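关于我们

诺塞罗(Nosero)水质检测室是一家面向小型供水单位的第三方实验室，主要承担农村集中式供水、学校自备井及二次供水设施的理化与微生物检测。检测室由范爱国（Aiguo Fan）创办，初期只做余氯、浊度和pH三项，现有可报项目55项，涵盖金属、阴离子、消毒副产物和常规微生物指标。

样品接收时间为上午八点半至下午四点。微生物样品须在采样后四小时内送达，冷藏运输，不得冷冻。采样瓶由本室统一发放，瓶内已按检测项目加入保存剂，采样前请勿润洗。 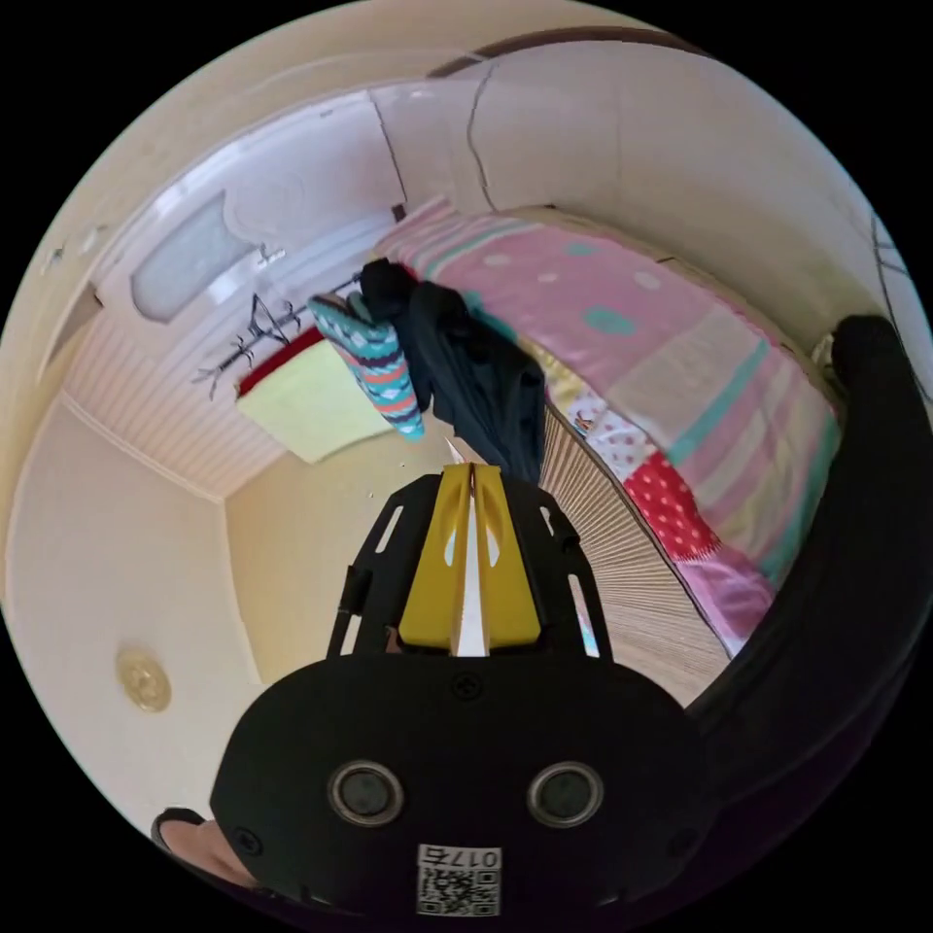 金属项目采用电感耦合等离子体质谱法，阴离子采用离子色谱法。每批样品插入空白、平行样和加标样各一组，加标回收率超出控制限时整批重测，原始数据与重测数据一并存档。上一年度共完成样品1,840份，其中594份来自学校自备井。

方法负责人孔文杰（Wenjie Kong）负责标准更新后的方法验证，验证报告可供委托方查阅。浊度仪每日开机后以标准液核查，核查记录附于当日原始记录之后。

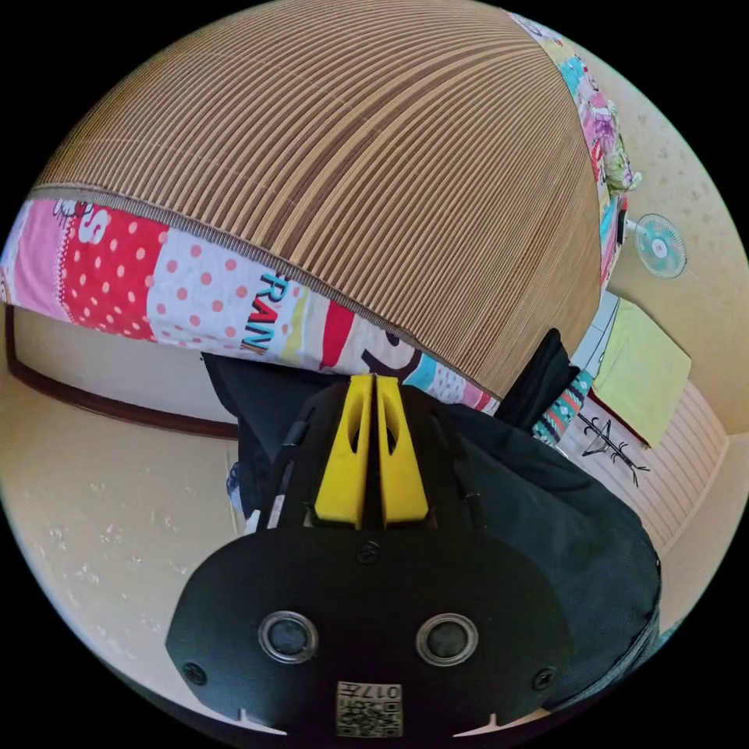

样品编号由年份、接收批次和流水号组成，全程不体现委托单位名称。检测人员只能看到编号和项目，委托信息在报告签发环节才与结果合并。委托方如需平行送样比对，请在委托单备注栏注明，本室不另收费。

报告分为标准版和说明版。标准版仅列结果、限值、方法和检出限。说明版增加超标项目的可能来源及复检建议，适用于没有专职水质人员的单位。两个版本的数据完全一致，均由授权签字人潘宝山（Baoshan Pan）签发。
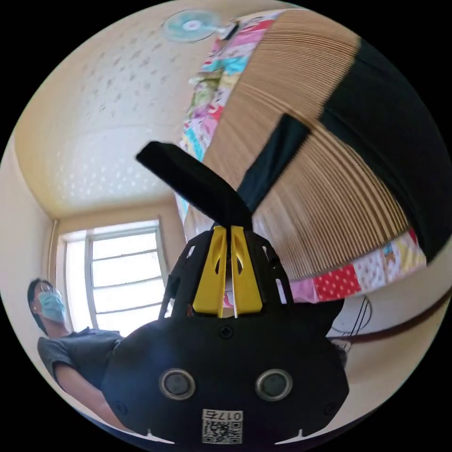 吉里什·辛格尔（Girish Singhal）在回访表中写道，说明版里锰超标那一页比较好用，照着调整滤料反冲洗周期即可，但总硬度的单位建议同时给出两种写法，值班人员容易换算错。该意见已采纳，现行模板中总硬度以碳酸钙计，单位为毫克每升，并在括号内列出毫摩尔每升。

报告出具周期一般为七个工作日，含微生物项目的以培养时间为准。对结果有异议的，请在收到报告后十五日内书面提出，余样在此期间保留。微生物样品不留余样，只能重新采样。
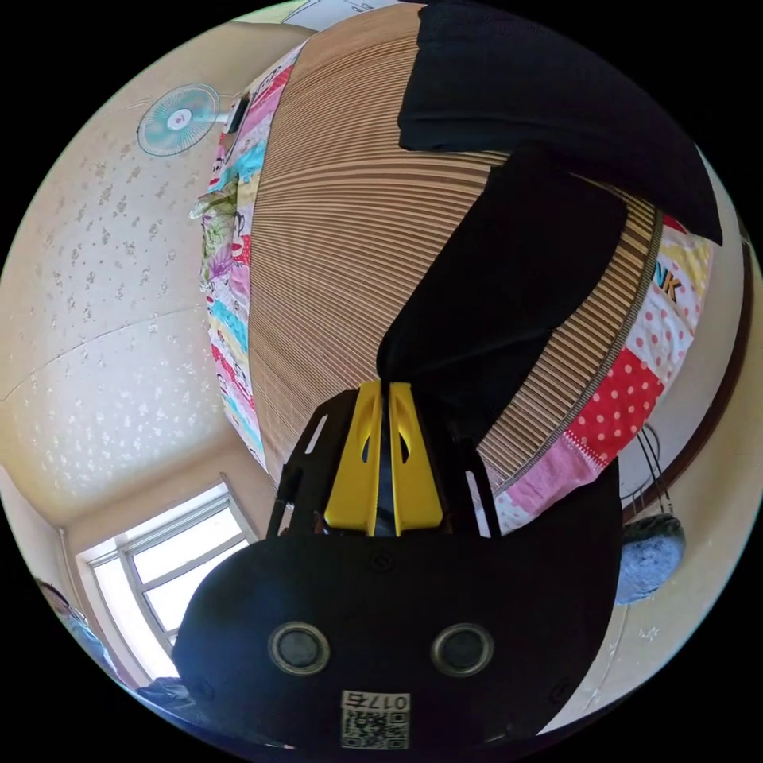
委托与联系

首次委托请先填写水源类型、处理工艺和消毒方式，由业务接待杜塞（Jalen Doucet）核对项目后发瓶。每瓶标签须填写采样点、采样时间和采样人，字迹不清的样品退回。余氯为现场测定项目，本室可出借便携式比色计，借期三天。八月送样量较大，学校开学前的检测请提前预约。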